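Keeping the papers of a small town

The reading room of the Wanholm local archive opens at nine, and by a quarter past nine the first visitor has usually asked for something that is not in the catalog. Tania Nanayakkara does not mind this. She has worked with the archive's files for many years, first alone and now with one colleague, and she told me that the catalog is always behind the shelves. "It was behind when I came and it will be behind when I go," she said. "I am only trying to make the distance shorter."
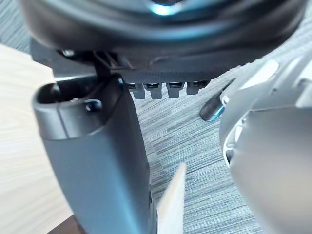
Words: Nghĩa Tiêu

I came to speak with her about office filing, a subject which I thought would take half an hour. We were still talking after lunch. My own interest is personal. When my uncle closed his import business in Kollholm, he gave me 69 folders and asked me to decide what should be kept. I kept everything for two years, and then I understood that keeping everything is also a way to lose it.

Nanayakkara laughed when I told her this. Most of the collections she receives come from such situations. A firm moves, or a person dies, and the family brings the papers in the boxes they had at hand. One of the largest came from Skilell, a furniture maker that had its office near the old harbor. She expected drawings and price lists. She found 202 folders of letters, many of them complaints about chairs.

"People wrote very long letters about chairs," she said. "They wrote about their backs, and also about their husbands. There was a woman who wrote every July. The firm answered her each time, and you can see how the answers become more friendly."

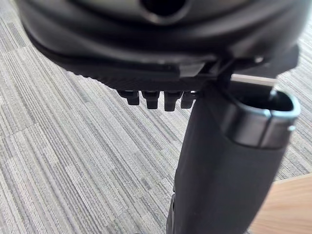 The underside of an office chair seat.

I asked her how she decides what to throw away. She took some time before she answered. Her first rule is that she does not decide on the first day. She reads one folder from the beginning of the series, one from the middle and one from the end, and then she closes them and goes to do other work. Duplicates go out early. So do blank forms, but she always keeps a single clean copy of each form, with the date when it came into use if she can find it.

"A form tells you what the office wanted to know," she said. "The filled ones tell you what people were willing to say. These are two different histories and I would like to have both."

She is more strict about order. Many people who bring papers have sorted them the evening before, as a kindness, and she wishes they would stop. In the Skilell files, the letters were arranged by the name of the clerk who answered them. For a visitor this looks strange. But a clerk named Lại had answered almost all the letters from abroad, and when his folders end, the foreign letters end too. If somebody had put everything in alphabetical order, this would have disappeared.

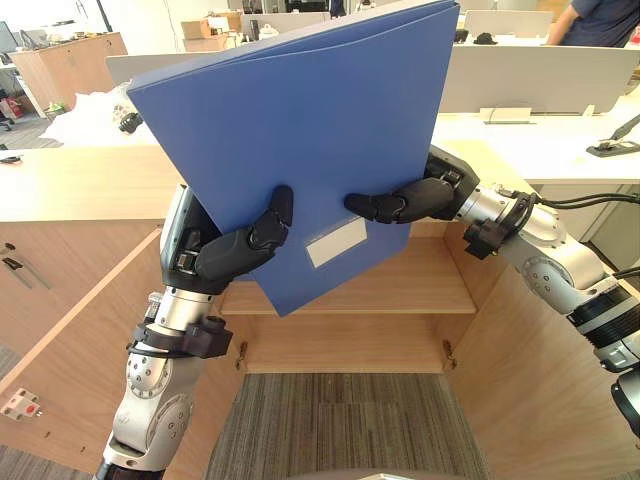 Labels were the next thing she wanted to discuss, and here she has strong opinions. She writes in soft pencil, on the folder itself, in the same corner every time. Printed stickers look very nice for some years and then they fall to the bottom of the box, where they can be read but do not belong to anything any more. She showed me an envelope in which she keeps the fallen ones. She has matched a few of them by the color of the old glue.

I wanted to know if a private person should work in this way. She thought that most of it was too much for a home. For my uncle's papers she advised me to write one page, by hand, which says who made these files and what the firm did, and to put it in the front of the first folder. "You know this now, so you think everybody knows it," she said. "Your children will not know it."

The question of scanning came up, as it always does. The archive has scanned 1,000 letters and the pictures are good. She uses them every day and she is glad to have them, but she does not accept that they replace the paper. On a scan she can't see which sheets were folded together, or feel that one letter was written on a much cheaper paper than the others.
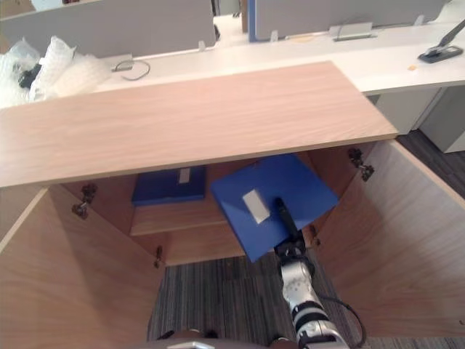

Lại Nghĩa, who had been listening from the next table, did not agree with all of this, and said that a scan which a person can read at home in the evening is worth more to that person than a fine sheet of paper in a town they will never visit. Half of the requests come from far away now. Why should these people have to wait?

Nanayakkara nodded at this for a while. She answered that she would scan much more if she had the hours, and that she would begin with the letters from abroad, which are asked for most often. The complaints about chairs would come second. She admitted that this was partly for her own pleasure.

Before I left, she asked how many of the 69 folders I had opened. I said 12, and she asked me to write down the date on which I would open the next one. I wrote it on the back of my visitor's card, in pencil. She looked to see which corner I had chosen.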